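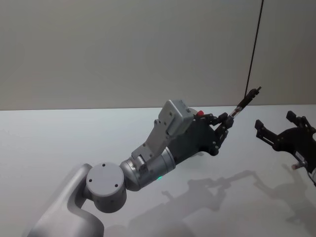 Ateliers > Exposés > Maintenance > Notes de l'orateur

LA CELLULE À DEUX BRAS : CE QU'ON RÈGLE, CE QU'ON CROIT RÉGLER
Notes de Natanael Barros, site de Temgate. Version relue en mars.

(Attendre que la salle soit assise. Ne pas commencer par la vidéo du fournisseur.)

1. Pourquoi je parle de ça

On m'a demandé un retour d'expérience « positif ». Je vais faire un retour d'expérience. La cellule tourne, je ne dis pas le contraire. Ce que je conteste, c'est la phrase du dossier d'achat : « entretien négligeable ». Je l'ai relue plusieurs fois et je ne sais toujours pas qui l'a écrite.

Rappeler la configuration en une phrase : deux bras face à face, une table blanche, des pinces noires à deux doigts, un bras qui tient la pièce et l'autre qui vient la chercher. C'est tout. Le reste est du réglage.

2. Les doigts

C'est là qu'on perd du temps. Les doigts sont faits de petits maillons articulés sur des axes. Chaque axe prend du jeu. Un jeu qu'on ne sent pas à la main donne, sur une pièce longue et fine, un défaut d'angle très visible à l'autre extrémité, surtout quand on la pince par le bas.

Ce que nous faisons :
- pince hors tension, on bouge chaque maillon à la main, un par un, sans forcer ;
- on reprend la vis qui a bougé, pas toutes les vis ;
- on essuie les patins au chiffon sec. Pas de solvant. Skindness en recommande un dans sa notice, nous avons essayé, les patins sont devenus glissants pendant une semaine.

(Si question sur le couple de serrage : renvoyer à la fiche affichée sur l'armoire. Ne pas donner de valeur de tête, je me suis déjà trompé devant des gens.)

3. Le support et le boîtier

Le boîtier gris est monté sur une équerre, au-dessus de la pince. Tout le monde vérifie la pince et personne ne regarde l'équerre. Or une équerre desserrée d'un rien, et le boîtier n'est plus où le programme le croit. Nous avons recalé la cellule trois fois avant d'y penser. Je le dis sans fierté.

Depuis, trait de feutre à cheval sur la tête de vis et la plaque. Si le trait est cassé, on arrête et on recale. Rulleson nous a proposé un module logiciel pour détecter la dérive. Je demande à voir. Le feutre est dans le tiroir.

4. Le voyant vert

Prendre son temps ici.

Un voyant vert au poignet veut dire ce que le constructeur a décidé qu'il voulait dire. Il ne dit pas que la pince est bien montée ni que la pièce est droite. Les nouveaux regardent le vert et lancent le cycle. Je leur demande de regarder d'abord les doigts, ensuite le voyant, et de me dire à voix haute ce qu'ils ont vu. Ça les agace. Tant mieux.

5. La passation d'un bras à l'autre

Le point le plus délicat. Deux repères, deux erreurs, et elles s'ajoutent. On règle le bras gauche seul, puis le droit seul, puis on rapproche lentement, pince réceptrice ouverte. On ne corrige jamais les deux bras dans la même séance, sinon on ne sait plus lequel a tort.

Attention aux câbles. Avant tout mouvement lent, on suit le câble du regard sur toute sa longueur et on se demande où il sera en fin de course. Pesonen vend des guides très chers. Un collier bien placé nous a suffi, mais je reconnais que notre course est courte.

6. Chiffres (diapo unique)

2 410 cycles entre le dernier recalage et la première dérive notée au cahier. On nous avait annoncé beaucoup mieux. Jusqu'à 252 minutes d'arrêt dans le pire mois, presque entièrement passées à chercher la cause, très peu à réparer.

Dire clairement que c'est une seule cellule, sur un seul site. Je me méfie des gens qui font une courbe avec ça, donc je n'en montre pas.

7. Ce que je ne sais pas

Si graisser les axes aide ou attire la poussière. J'ai les deux avis dans la même équipe.
Si les patins doivent être changés par paire. Nous le faisons, par habitude.
Si l'éclairage très uniforme de la table sert à quelque chose pour la vision, ou s'il fait surtout joli pour les visiteurs.

(Finir sur les questions. Si quelqu'un demande « et le retour sur investissement ? », répondre que je m'occupe des vis et donner l'adresse de la direction.)

À lire aussi
Remplacer un patin sans perdre le zéro
Cahier de cellule : ce qu'il faut y écrire
Temgate, bilan des arrêts courts
Recaler un bras après démontage du poignet

Contact | © Ateliers Temgate | Haut de page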